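Wogan in one afternoon, worth the detour?

Deltadier
Posted 20/03/2018
We have one free afternoon between Vidow and the coast and are thinking of the botanical garden at Wogan. The guidebook gives it half a page. Is two hours enough, and is the entry still 80?

mosslane
Two hours is fine if you skip the glasshouse. I went in February and paid 80 at the gate, cash only. The upper path was closed past the fern house.

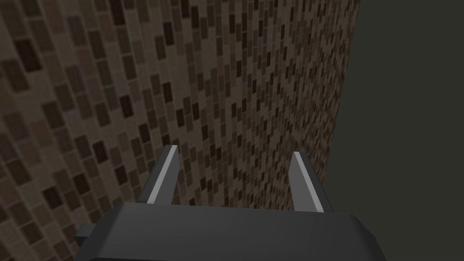

Parking is on the street behind the bus station. Get there before lunch — the tour coaches fill it after that.

pell_r
I don't agree on skipping the glasshouse. It's the best part of the place, and the orchids alone took us an hour. The lake is small and you see all of it from the bridge.

mosslane
The glasshouse costs extra and it was half empty when I went. For one afternoon I'd stay outside.

Drullix
Depends on the weather. If it rains, go in. If not, walk up to the lookout — 300 steps according to the sign, with benches on the way. The tea room by the south gate closes early, so eat first.
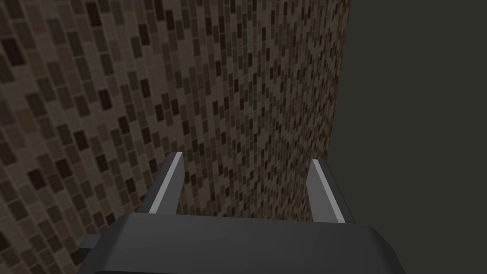
Gripper with its two fingers apart

pell_r
The lookout has no shade at all. Take water.

Deltadier
Thanks, all. We'll take the morning bus from Vidow so parking won't matter. Is the walk from the station signposted?

mosslane
Yes, but the first sign is across the road from the station exit and easy to miss. Turn left when you come out.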